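Rorby 1627 Ceiling Light Panel

Print this page | E-mail to a friend
14 shares | 3 comments

Item no. 1627
Shape: rectangular
Mounting: recessed, for drop ceilings
Carton: one panel, one driver, four clips

We've been putting the Rorby into workrooms and stockrooms since March, and we like it more with every job! It's a plain rectangular panel with an even glow right out to the corners, and it looks especially good set into a dark ceiling. People worry that a dark ceiling will make a room gloomy. With white walls next to it, you get plenty of light coming back at you, and the ceiling itself more or less drops out of sight (ducts, pipes, old paint and all).

Corinne Marchetti ran the first big order we shipped, 100 panels for the Ivbridge building, and her crew got into a nice rhythm with them. The clips go on by hand. You tilt the panel up through the grid, let it down flat and plug in the driver lead. Two people make it easy, one on the ladder and one passing up. Have a licensed electrician do the supply side, please.

For spacing, start with the benches and shelves and work outward. A straight row over the middle of the room looks tidy on paper, but the shelf along the wall is where somebody is trying to read a small label at five in the afternoon. If the room has windows, put the panels nearest them on their own switch. You'll use it all the time.

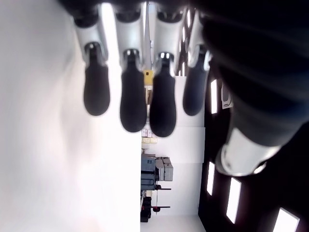
The diffuser wipes clean with a soft cloth and a little dish soap. Skip the glass cleaner, which leaves streaks that show up once the light is on. Dust collects on the back of the panel too, so give it a quick brush whenever you have a ceiling tile out anyway.

The driver is sold separately as well, and swapping one takes a screwdriver and a few minutes. Keep a spare on the shelf if you're lighting a room you can't close.

Not sure how many you need? Send a sketch with the room size, the ceiling height and where the benches go. Booker Mercado does the layouts and usually sends one back the next morning.

Print this page | E-mail to a friend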